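A morning at the Vonedstead open day
By Bríd Flanagan, 10 Jul 2018

I signed up back in May and could hardly wait! My question was the one I take to all these places: can a machine do a fiddly job yet, the kind you'd do at the kitchen table or at the back of a repair shop?

The hall was packed with visitors (934 over the day, the girl at the door told me later) and I skipped the Mellora coffee stand and went straight to the computer repair bench.
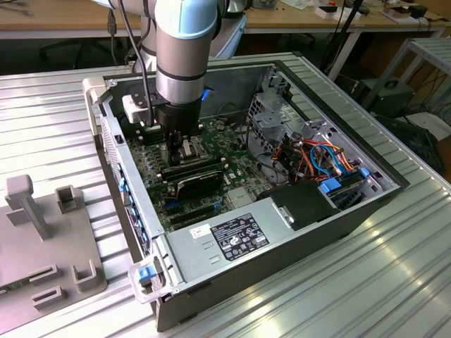

The arm at work inside an open desktop tower.

If you've ever put your own hand in one of these you know how tight it gets, with all those colored cables around the drives and the memory sitting so close to everything. I stood there for 30 minutes with a cold coffee and loved it. Our guide, who works on the Ezzat project, was very open about what's hard. Boards they can manage on a good day, she said. Loose cables are still a headache, and a different model of case means a lot of setting up again.

She also told us they've logged 289 tries at memory modules this year, and that she could still beat the arm by a mile. I believe her, I've seen my nephew do it in seconds.
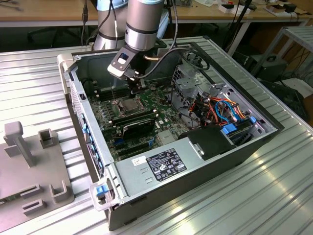 Fingers down over the memory slots.

So, a shop floor helper? For one job on one kind of computer, I'd say it's getting close. Folding my towels, no, not for a good while. I'm going back next year anyway!

Comments

Nono: Did they let you try driving it yourself?

Bríd: Sadly no, the line was too long!

pcfixer511: Cables are a headache for me too and I have two hands.

Contact | © 2018 Bríd Flanagan | Back to top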